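Chapter 6
Chores, and Whether a Machine Can Do Them Yet

Short answer first. Some. Slowly. On a good day, with the lights left alone.

Think of what a person does before lunch. Folds a shirt, finds the lid that fits the jar, plugs in a cord behind the desk without looking. None of it feels like work. For a machine each one is a pile of small problems, and most of the pile is touch. How hard to squeeze. When to let go. What to do when the part slips a quarter turn.

Shop floors got there sooner, for the big stuff. A welding line repeats one motion 800 times a shift and the parts show up in the same spot. Small parts are another matter, wires and clips especially, becuase they bend, and a bent wire is a new shape every time. Two arms help. They also have to agree with each other.
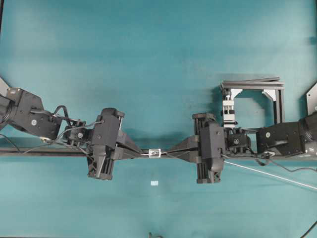 One reader of the draft, from the Kaduvard plant, objected that "yet" is the wrong word, that the plant would take a machine that does 79 out of 100 connectors and leaves the rest for the night crew, and that a kitchen would never accept those odds with the good plates. Fair point. We come back to it in Section 6.4, under cost of a miss.

Before you read on, pick 2 chores from your own week. One you think a machine could do now, one you think it can't. Write down why. Keep the page, you will need it for the Drenik excercise at the end of the chapter.

6.1 What counts as done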